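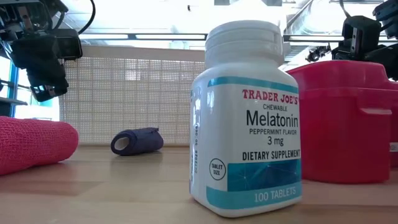 Chewable melatonin, peppermint flavor, 3 mg

Closets, drawers and the shelf over the sink: my fall clear-out

Posted 29 Oct 2020 by Benjie Dalisay

I do this every year when the heat comes on in the building, and every year I swear I'll write down what worked so I don't have to figure it out again. So here goes! I live in a one-bedroom in Billanberg with one closet, a bathroom the size of a phone booth and a kitchen where you can't open the oven and the fridge together. If you have a basement, some of this will sound silly to you. Enjoy your basement.

Start with the bathroom

It's small and you'll be finished before lunch. Take every single thing off the shelves and out from under the sink, and wipe the shelves down with warm water and a drop of dish soap while they're bare. Then go through the bottles and read the dates. I used to put back anything that was still half full, and I ended up with three cough syrups, all expired. Now the date decides.

Pills and vitamins don't go back in the bathroom at my place. The shower steams up that room like a laundromat, so they live on a high shelf in the hall closet (high, please, if you have kids visiting, and chewables especially, they taste like candy). Old medicine goes to the pharmacy drop box. Mine takes it with no questions, but call first and ask yours.

Sheets and towels

Keep two sets of sheets per bed and give the rest to someone. I fold each set and stuff it into one of its own pillowcases, and then the closet stays neat for at least a month, which for me is a record. Towels I roll. Old ones get cut up for rags, and the really terrible ones go under the sink for the day the trap leaks again.

Wool blankets: air them on the balcony for an afternoon, shake them hard, and fold them with a cedar block in the middle. When the cedar stops smelling, rub it with sandpaper. I use 80 grit since that's what was in the toolbox.

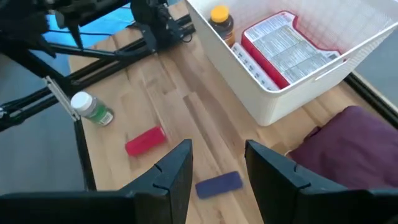 The small stuff

Every home has a drawer of little things that belong to a bigger thing somewhere. Game pieces, blocks, picture hooks, the feet off a chair. I dump the drawer out on the table, pick out what I can name, and put each kind in its own jar with a strip of masking tape on the lid. Whatever I can't name goes in a jar marked August, and if I haven't needed it by August it's gone. The first year I cleared 13 keys that way and I have never once been locked out of anything.

Jars are fine, baby food jars are better. Skip the fancy drawer dividers. I bought a Plodar set that slid around every time I opened the drawer and finally cut up a shoebox, which fits perfectly and cost me nothing.

Pantry and kitchen

Flour, rice and oats go into containers with tight lids the day they come home. If you've ever had pantry moths you already know, and if you haven't, freeze the new bag overnight anyway. Spices: open, sniff, and if it smells like dust, out it goes. Keep them away from the stove! I lost a whole jar of good paprika to that spot.

Scrub a wood counter or table with coarse salt and half a lemon, rinse, let it dry all the way, then rub in food-grade mineral oil and leave it overnight. Don't use cooking oil, it goes sticky and starts to smell.
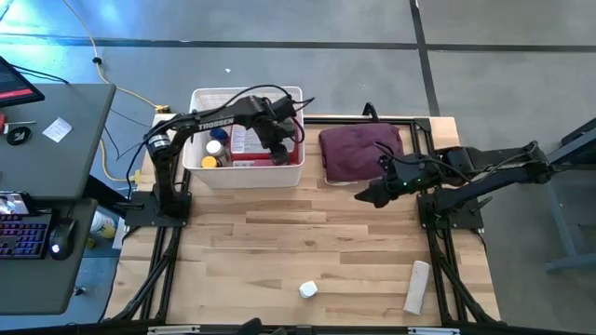
Nedham Tenants' Club, Home Corner

Baskets deserve a few words. I like plain plastic ones with holes in the sides, they don't trap crumbs and you can rinse them in the tub. Measure the shelf before you buy (I didn't, and my first two stuck out so far the door wouldn't shut). Tall things at the back, short at the front, and anything that drips goes on a saucer.

Cloths can sit folded next to the basket where you'll grab them. I keep a dark one for coffee and the light ones for dishes. Wash them hot and skip the softener, it makes them push water around.

The last thing I do is the bag by the front door. Anything leaving the apartment goes straight in it, and when it's full I walk it down to the Haque thrift shop, where a bag of linens gets you 50 cents off a paperback. I've come home with a bread machine twice, so take only enough cash for the book.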